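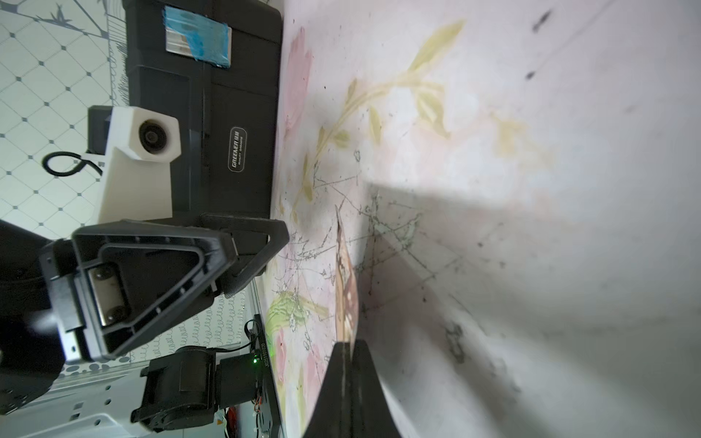 # Busy and Quiet: How People Judge Repeating Patterns on a Wall

Project report, second-year surface design, Tovau College

## What we wanted to find out

Most of us had been told in class that small patterns make a room feel calm and large ones make it feel crowded. None of our handouts gave a source for this. Our group decided to test it on other students with printed sample sheets, and to see if the shape in the pattern mattered as much as its size.

We kept to gray on white. Color would have been more fun to work with, but people like or dislike a color before they look at anything else, and we would have ended up with a survey about green.

## Materials

We drew four patterns: ovals, a diamond lattice, stars, and loose scribbled lines. Each was printed in a small and a large version on matte paper. Macaraeg Print, near the Wukeo bus stop, did the large sheets, and the small ones came from the department printer. The two printers did not give the same gray. The Macaraeg sheets were a little cooler, and we should have caught that before we hung them. We noticed it in the second week and decided to go on, so every comparison between small and large in this report carries that problem.

The sheets were pinned in the ground floor hallway of Stuneck Hall in November, at eye level, on the side away from the windows. They stayed up for 3 weeks. The answer sheet asked people to mark each pattern from "very quiet" to "very busy" and left a line for comments.

## Shape and edges

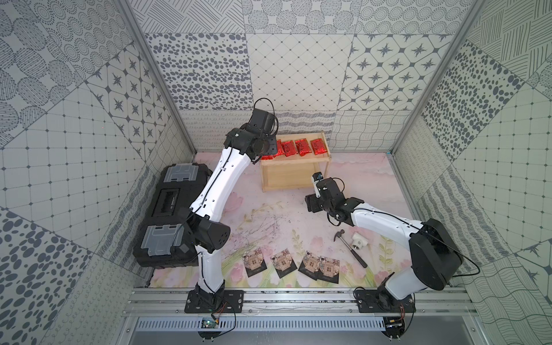
A pattern's edges turned out to matter more in the answers than its size. People marked shapes with sharp points as busy in both versions, and shapes with soft outlines as quiet in both. Take a dark gray eight-pointed star sitting inside a white rounded tile, next to a wall area of plain ovals: the star has a clear outline and a clear center, and the eye goes to each one separately. Ovals in a loose group can be taken in as a texture. A lattice of thin lines falls somewhere between. Several people wrote that our lattice was quiet until they stood close to it, and one wrote that it looked like a fence.

The scribble was the pattern we guessed wrong on. We expected it to come out as the busiest because it has no order. In its small version it was marked close to the ovals, and the comments compared it to handwriting, wool and static.

## Results

We handed out some 70 answer sheets and got 62 back that we could use. The rest were blank on one side or had the same mark all the way down.

The large star was marked busiest and the small ovals quietest. For the ovals and the scribble, the large version was marked busier than the small one, as the classroom rule says. For the lattice it went the other way. The large lattice has a lot of white in it, and people seem to have read it as open space with a few lines across it. 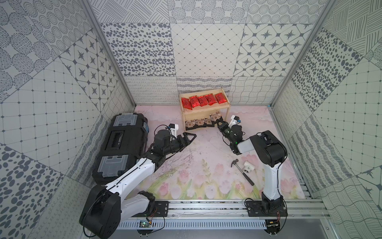
One comment on our draft said that we were asking about single sheets and then writing as if we had asked about rooms. The same reader pointed out that hardly anyone papers a wall with one sheet, and that a pattern marked quiet alone might be tiring when it sits beside three others. We think this is fair. We changed "room" to "sheet" in most places, and we added a short second test.

## Second test: mixed patterns

For the second test we pinned all the patterns edge to edge as a patchwork and asked people in the hallway for a word or two about it. This was informal. We wrote down what they said and did not score it. 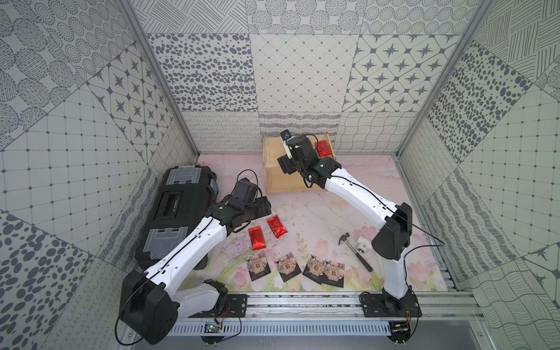
The most common word was "loud," followed by "quilt." A few people liked the patchwork better than any single sheet and said the different patterns gave them somewhere to look. Others found the places where two patterns met uncomfortable, mainly where a line in one stopped short of a line in the next. We had trimmed the sheets by hand, and some of the joins were uneven, so part of that reaction is probably to our cutting.

## Problems and what we would change

- Use one printer for everything.
- Ask people how far away they were standing. Distance came up in the comments again and again, and we had no way to use it.
- Change the order of the sheets each week. The large star hung closest to the door the whole time.
- Test the patchwork with a proper answer sheet.

Our sample was also nearly all design students. They have been taught the same rule we were, and some of them may have marked the sheets the way they thought they were supposed to. A repeat of the survey in the college library would help with that, and the library has already said we can use the board by the stairs.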